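Kapitel 4
Schilder und Aushänge im Materialraum

In vielen Räumen gibt es Dinge, die allen zur Verfügung stehen und trotzdem nicht frei genommen werden dürfen. Damit dies klar ist, hängt man einen Aushang auf. Er besteht meistens aus wenigen Zeilen, und doch muss man bei seiner Gestaltung mehrere Entscheidungen treffen. 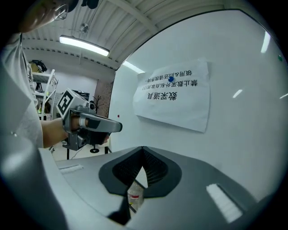
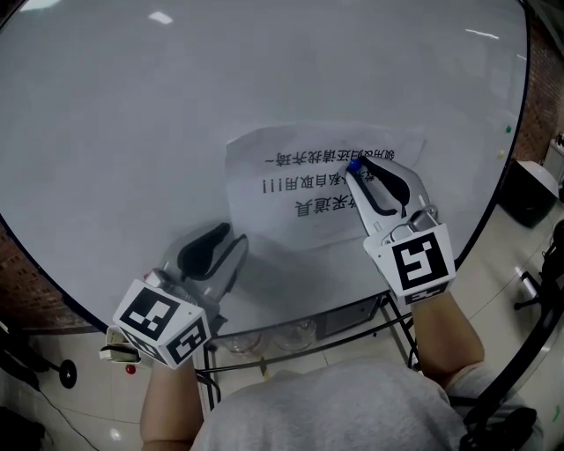 Aushänge mit drei Zeilen in chinesischer Schrift

Ein guter Aushang beantwortet drei Fragen. Um welche Gegenstände geht es? Was ist verboten? An wen wendet man sich, wenn man etwas ausleihen oder zurückgeben möchte? Die Antwort auf die erste Frage gehört in die größte Schrift, denn sie wird auch von jenen gelesen, die nur vorbeigehen. Das Verbot darf kürzer sein, als man zuerst denkt. Ein Ausrufezeichen genügt in der Regel, in der Praxis findet man jedoch oft drei.

In der Werkstatt Leswood, die uns in diesem Buch als Beispiel begleitet, sind 216 Gegenstände in einem Verzeichnis eingetragen. Davon dürfen 38 nur nach Absprache ausgeliehen werden. Der erste Aushang der Werkstatt enthielt einen Text von 390 Wörtern und wurde kaum gelesen. Im Februar ersetzte man ihn durch drei Zeilen.

Im Abschnitt 4.1 behandeln wir den Wortlaut, im Abschnitt 4.2 die Schriftgröße und den Abstand, aus dem gelesen wird. Abschnitt 4.3 ist dem Papier und der Befestigung gewidmet. Klebeband löst sich an den Ecken, und ein gewelltes Blatt wirkt schnell veraltet, auch wenn sein Inhalt noch gilt.

Vorbereitende Aufgabe
Suchen Sie in Ihrem Gebäude einen Aushang und schreiben Sie seinen Text ab. Streichen Sie danach alle Wörter, ohne welche die Regel noch verständlich bleibt. Bewahren Sie beide Fassungen auf, Sie werden sie im Abschnitt 4.2 wieder brauchen.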